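Comparing Two Grippers in a Simulated Two-Arm Cell
Hannelore Albers, updated 2018-09-20

These steps assume Fedwood is installed and the two-arm cell loads without warnings. The goal is a fair comparison of the Ruvberg and Wendt gripper models on the same task: pick a ball and a small cube out of a shallow tray.

Step 1. Check the wrist cameras first. Load the cell, open both grippers fully and render one still per wrist. With the fingers wide open, the fingers should sit in the lower corners and leave the middle of the view clear. If one finger intrudes more than the other, the camera mount is rotated and must be fixed before any trial is logged.

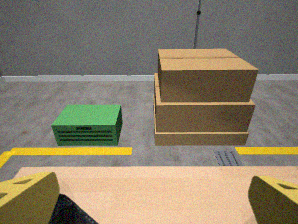
Does the wrist camera need to match the real sensor's resolution?
Only if a vision policy will be trained on the output. For a gripper comparison, field of view and mounting angle matter more, and a smaller render keeps the batch short.

Step 2. Fix the background. Lock the floor, wall and prop poses in the cell file so that the only things allowed to move are the arms, the ball and the cube. Render the wrist view again after a reset and compare it with the first still.
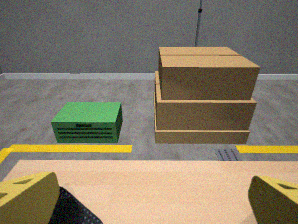 A small shift between stills usually means the arm has not settled. Add a wait of 200 physics steps after each reset - the default of 9 is too short for the joint damping used in this cell.

Step 3. Set the contact parameters. Use the same friction values for both gripper models. Brullora, the controller used here, reads them from the object file and ignores anything set on the fingers, so edit the ball and cube entries. Keep the cube's mass fixed between runs.

Step 4. Run the approach without closing. Send one arm over the tray while the other holds its position away from it. Watch the clearance between the gripper and the tray rim, and turn on collision reporting for the cable geometry as well as the links.

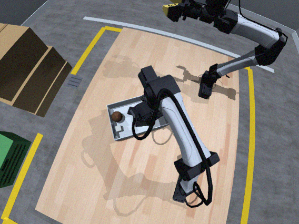 If the approach reports contact with the rim, raise the waypoint before changing the wrist angle. Changing both at once makes the log hard to read. Repeat the approach with the second arm and save each waypoint list under its own name.

Step 5. Run the batch. Start every trial from the same parked pose, with the ball and cube back at their stored positions. We used 1,113 trials per gripper, split evenly between the two objects as far as an odd number allows.
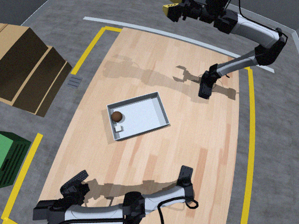 Log three values per trial: time to first contact, peak finger force, and object height two seconds after the lift command. Count a grasp as held only if the height stays above the tray rim for the full interval. Drops during transport go in a separate column.

Step 6. Compare per object before pooling. A gripper that does well on the cube can do poorly on the ball, and a pooled rate hides it. Export the tables from Fedwood as plain CSV; the built-in plot rounds the force values.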